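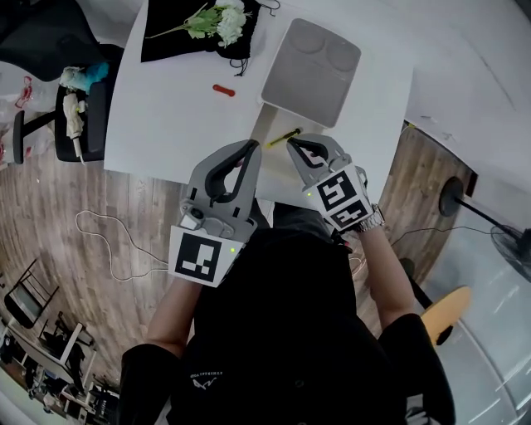 gripper pair v3, tracking drops on the left one

stollon_bench
Posted 16th December

ok so both are together finally. Fingers are gray print with black pads, marker cube on each, green light comes on both sides. Right one picks up a marker pen fine. Left one loses its cube whenever I tip it down toward the table edge. 423 frames in the last run, 100 of them no pose on the left. Same firmware. Going nuts

dropbolt
what size is the cube print? glossy paper will kill you at that angle

stollon_bench
matte label stock, same sheet for both. tried reprinting allready

kelp_77
Its the cable. I had the exact same thing on my Prikano board, cable tugs, cube base flexes a hair, pose goes. Strain relief. Zip tie it to your forearm or whatever

dropbolt
disagree -- a flexing cube gives you a BAD pose, not no pose. He's getting nothing. That's exposure or the angle is just too steep. White table, white cube, go figure

kelp_77
mine dropped out completely so idk what to tell you

tinyservo
+1 exposure. Lock it, don't leave it on auto. Also throw something dark on the table. you already have the black cloth under the flowers, slide it over and try again

stollon_bench
locked exposure, moved the cloth. 229 frames, 3 drops. cable not touched yet

dropbolt
:)

kelp_77
still tie the cable down. run 3000 frames and then talk to me

tinyservo
what pads are those btw? mine from Restau peel at the tips

stollon_bench
cut from a sheet, contact glue. will post the long run tmrw if the left side holds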